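Automation at Niskanen

Niskanen is a finishing and packing firm in Bresberg that handles trims, bands and edging strips for other manufacturers. It is known locally for the length of its tea breaks and, more recently, for Lista, the name given by staff to its two-armed handling cell.

Background

Strip handling was long regarded as the dullest job in the building, and was defended accordingly when it came under threat. A long, bendy piece needs holding at both ends, so the work was done in pairs, who talked. Darren Pilkington, then shift lead, estimated that most of the firm's important decisions were made this way, and several of its worst ones.

The cell was bought in September from a supplier in Tedivlow. Management promised it would be running within 10 days. It took 11 weeks, during which the strips went on being handled by the people it was meant to relieve.

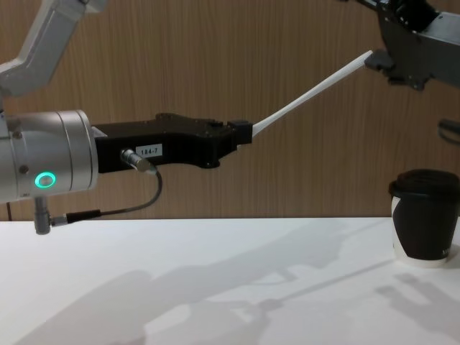

Holding a floppy object with two arms is harder than lifting a rigid one, as each arm has to allow for what the other is doing. Pull too much and the strip is stretched; pull too little and it sags. Former pairs have remarked that they had the same trouble with each other.

Effect on staff

No jobs were lost, though a good many changed their names. Of the 12 handlers, Iker Garrido and Fulgencio Pastor became cell technicians, a post that carries a small pay rise and a large manual. Others moved to inspection, where they look at strips instead of holding them. Output settled at some 300 pieces a shift, slightly below that of a good pair and well above that of a pair discussing football.

Marcelino Pacheco, the longest-serving handler, declined retraining and moved to dispatch. He has said that he misses the company but not the strips. The night shift still does short runs by hand, as setting up the cell for them takes longer than the work.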